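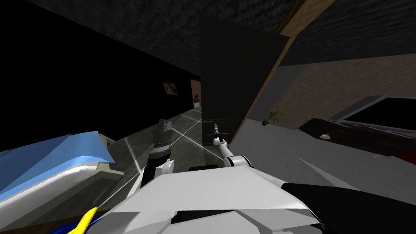 Progress report to Caltereo: Podby planning and perception software

Work in this period went into two parts of the Podby stack: the whole-body planner and the grasp check that runs before the fingers close. Both run in simulation only. Hardware work is set for January, as agreed in the plan.

Planner. The household test set now has 257 room layouts, all loaded through Flomadeck. The old planner treated the two arms one after the other and often left the second arm with no clear path near tall furniture. The new version plans both arms together. We ran 2,000 episodes on it and 1,732 finished without a collision or a timeout. Most of the failures were timeouts in narrow hallways, and those are still open.

Perception. Dim rooms remain the weak spot. The depth filter drops points on dark cabinet fronts, so drawer edges come and go between updates. We added a short memory to the map - it keeps an edge for a few updates after it was last seen. This helps, but it also keeps edges that should be gone once a drawer moves.

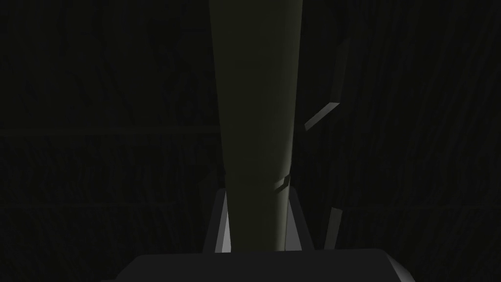 Submitted by the Frade software group, 11 September 2024

Grasp check. The wrist view is now used for the last part of the approach. With a tall, smooth object between the two fingers there is very little surface detail to work from, so the check relies on the outline and on the gap at each finger. It still has trouble telling a held object from one that is only lined up. Joint effort readings will be added to settle that case.

Tooling. Episode replay works again after the log format change. Old logs need to be converted first, and the script for that is in the shared repository.

Next period
Hallway timeouts
Clearing old edges from the map
Joint effort in the grasp check

Spending is in line with the plan. We have no changes to request.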